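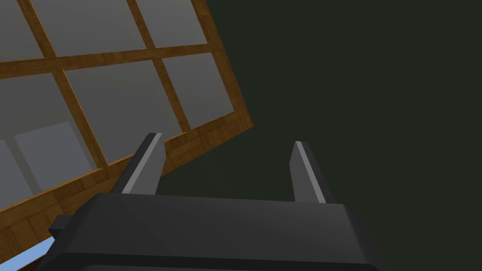
*Computer rendering of a gripper, fingers apart.*

Jin-sol Jang has a rule about the phrase "regular coffee." She won't say it until the person behind the counter has said it first.

"I want to know what I'm getting into," she says. "In some towns it means no flavoring. In some it means not decaf. In parts of New England it comes with cream and sugar in it already, and you find out by drinking it. All that work for one little adjective, and the adjective is 'regular.'"

Jang collects retronyms, the names we hand to old things when a new thing shows up and takes the original name away. A guitar was a guitar until the electric kind came along, and then it had to be an acoustic guitar. A watch became an analog watch. Mail became snail mail, a name that mail did nothing to earn. She has 2,987 of them on index cards, in shoeboxes, in an apartment where you are asked to sit on the left side of the couch.

The book that came out of the boxes is *Plain Old*, due from Plometti in October. It runs to 288 pages, down from a manuscript she describes as "more of a threat." I had been sent an early copy with a note saying the index wasn't final. The index is the best part, so I hope they leave it alone.

We talked at her kitchen table, over tea. I asked whether it was regular tea. She let that go by with more grace than I deserved.

The first card, she says, was "landline." She was teaching evening classes in English at Storirum, a language school above a dry cleaner, and a student asked why the word had "land" in it. Were there others? Was there a sealine?

"I gave him a very confident answer," Jang says. "Then I went home and looked it up, and the word had been around for ages, for wires that ran over land as opposed to under the ocean or through the air. So it was a perfectly good old word that got drafted. Which meant my confident answer was garbage, and I had to go back on the next class night and say so. He was nice about it. He'd already written it in pen."

She is strict about what gets in. A true retronym, in her view, has to name something that used to get by without the extra word. "Black-and-white television" passes, and so does "silent movie." "World War I" passes with honors. Before the second one, people mostly called it the Great War or the World War, and she finds the Roman numeral the gloomiest piece of grammar in the language.

"Red apple" fails. Apples came in colors from the start. "Whole milk" she argued over for most of a winter with Joon-young Cho, who edited the book and who is, by her account, a man who reads cartons.

I called Cho to get his side. "She had it down as doubtful," he said. "I said, what did people call it before skim was a thing you'd pour on cereal? They called it milk. She said farmers always had skim milk, they fed it to the pigs. I said then we agree it's complicated. She said we didn't agree on anything. It's on page 41."

It is on page 41, along with a footnote longer than page 41.

Between them they threw out 333 cards, and Jang can still get worked up about several. She lost "cloth napkin" (Cho felt the cloth had always been optional, given sleeves). She lost "outdoor voice." She lost "real butter," which Cho moved to a separate pile he called boasting.

"He has a point about boasting," she admits. "Some of these start as labels and turn into brags. 'Live music.' 'Film camera.' When you say 'brick-and-mortar store' you're being a little sad about it. When you say 'vinyl record' you want somebody to ask you a question."

The chapter I kept going back to is the one on words that changed sides. Her favorite case is "oven." The microwave shows up, people need a name for the other one, and for a while they say "conventional oven." But in most kitchens the newcomer dropped its second word. It's the microwave now, and the thing with the racks got its plain name back.

"That hardly ever happens," Jang says. "Most words that lose the plain form don't get it back. 'Phone' is gone. If I say my phone's on the table, you don't picture a cord. The thing with the cord has to bring its whole résumé."

Does she think of it as a loss?

"I think it's housekeeping. People ask me that with a sort of funeral face. They want me to be upset that somebody says 'paper book.' But if you've got two kinds of book in your bag, you need two names! I'd be more worried about a language that didn't bother."

She is less calm about words that get stuck on ahead of time. A former student now at Inbridge, a firm that makes scheduling software, sends her office expressions by the envelope, and a recent one included "in-person meeting," "camera-off meeting," and "verbal conversation." The first she accepted at once. The second she has pending. She read me the third and put it face down on the table.

"What's the other kind?" she said. "No, go ahead. I'd like to know who they've been talking to."

There will be a second book if the first one sells, and a smaller one regardless, which she plans to staple herself. It would cover the names families make up at home. In hers there is a pot called the Nkosi pot, after the neighbors who lent it to her mother and then moved away. When her sister bought another of the same size, the first became the *old* Nkosi pot, and the second, which no Nkosi ever touched, became the new one.

"So that's a retronym and a lie, in one cabinet," Jang says.

She gave me 20 blank cards on my way out and told me to mail them back when they were full. I've managed four. One is "desktop computer," which she has. One is "natural grass," which she also has, under "natural turf," with a cross-reference. One is "human error," and she wrote back that she was thinking about it. The fourth was "regular tea," and that came back in the same envelope with a line through it.

*Plain Old* will be out in hardcover, which, as its author points out on the inside flap, used to be called a book. Jang says Cho wanted to check that before it went to the printer, and that he is still checking.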